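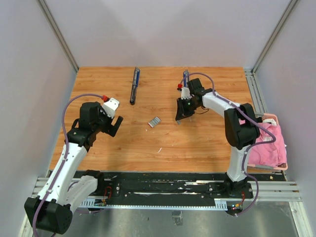 # Chapter 10: Clean Laundry and Where It Goes

Every course on laundry spends weeks on the wash. Students learn water temperatures, stain chemistry, and the little symbols on care labels that look like a secret society's mail. Then the load comes out, clean and blameless, and goes into a basket, where in many homes it stays until each piece has been pulled out and worn.

This chapter is about the stretch between the basket and the shelf. It has no machine to press start on and no timer to say when you're finished. What it needs is a flat surface, a place to stand the basket, and somebody willing to deal with the fitted sheet.

## Before You Read

Think about the last load you folded. Where did you do it? If the answer is "on the bed," you are in good company, and you may also recall moving the whole pile to a chair at bedtime. Write down in a sentence or two what stopped you from finishing. Keep your answer, as we will come back to it in the review section and you will not be allowed to change it.

## The Surface

A folding surface has to be flat, firm, and clean. A bed is only sometimes clean and never firm. Press a crease into a shirt on a mattress and the mattress will give way politely underneath, taking the crease with it.

A table does better. Plain wood is a good choice if it has been sanded smooth - run a bare hand along the grain before you run a silk blouse over it. Wipe it down and let it dry completely. Crumbs travel well inside a folded towel and may turn up again in August.

Height matters more than people expect. If you have to bend to reach the work, your back will start voting against it somewhere near the second pillowcase. In the Skidcombe exercise at the end of this chapter you will fold the same 60 pieces at two heights and write down how you feel about each. Past classes have written at length.

## The Basket

Stand the basket beside the table, close to one end, so the whole top is left for folding. A basket set on the table takes up the very space you need, and it has a way of staying there for days, like a guest who has found the good chair.

Side placement has another use. Taking a piece out of the basket becomes a separate motion from folding it, and you will get into a rhythm: reach, shake, lay flat, fold, stack. Try to take one piece at a time. Dumping the full load onto the table feels like progress, but all you have done is build a basket with no sides.

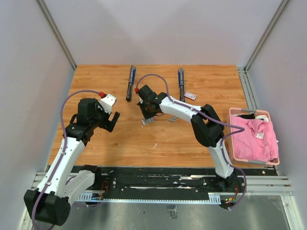
## What You Will Learn

By the end of this chapter, you should be able to:

- set up a folding station in a small room
- sort a mixed load by destination as you fold
- fold shirts, towels, and flat sheets to a matching width
- make a fair attempt at a fitted sheet
- estimate how long a load will take, then admit how long it took

## Words to Know

**Destination sorting:** making stacks by where things will be put away. All the bathroom towels go together, whoever used them last.

**Shelf width:** the size of the finished fold, measured against the shelf it has to sit on. Measure the shelf first.

**Resting pile:** clean items that have left the basket but have not been folded. Resting piles are always described as temporary.

**Orphan:** a sock without its match. Give orphans a small box of their own and check it after each load. Section 2 of this chapter covers when to give up hope.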